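Progress report to the Vaveck Fund: shared calendar rollout

We're glad to be writing to you again, and gladder still that there is good news to pass along. When you agreed to help us move the Sarnwood office off its old paper sign-up sheets and onto the Fan calendar, we had 17 people using it and a fair amount of grumbling. There are now 126, and the grumbling has mostly shifted to the color choices!

Reminders are switched on for everybody, and room bookings show up right beside personal events. We did have trouble with repeating meetings, which doubled themselves whenever someone changed the start time. It took us 9 days to track down the setting, longer than we'd have liked, and we're grateful for your patience while we did.

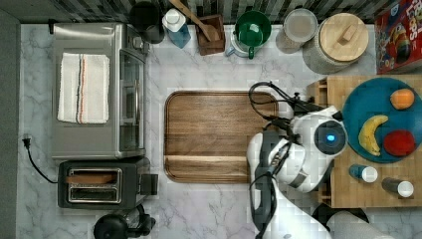

HORKORDALE, 3/9/26

Two pieces of work are left. The phone version still needs its time zone menu, and the printed help sheet wants one more going-over for plain wording. We expect to have both with you in May, along with the final spending page.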